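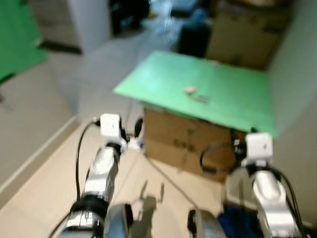
Chapter 4
Gathering Good Examples

A robot that learns by example is only as good as the examples it gets. In Chapter 3 we treated the training set as a finished thing, a neat folder of recordings waiting to be loaded. Now we get to make one, and this is where the subject really comes alive!

Our running case is the Jokasside set, recorded at the Trornik lab with a two-armed robot and a handful of household objects. The team planned 308 episodes. An episode is one complete try at a task, from the first arm movement to the last, with camera views and joint positions saved side by side. After review, 262 were kept.

What makes an episode worth keeping? Think about hanging a key on a hook. The ring is small, the hook is smaller, and the arms can block the camera's view at the very moment you care about most. A learner needs to see that task from many starting points – hooks free and hooks taken, the board a little higher, the arms a little farther apart.
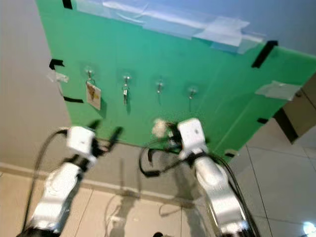 Figure 4.1 The hook board. Two hooks are in use and two are free.

Blurred views raise a good question too. Should we throw them out? Fast motion is part of the job, and a robot will meet blur when it works on its own. We return to this in Section 4.3, where you will sort 80 short clips and compare your choices with a partner's.

Before reading on, pick a small chore you do every day and write down five ways its starting point could change.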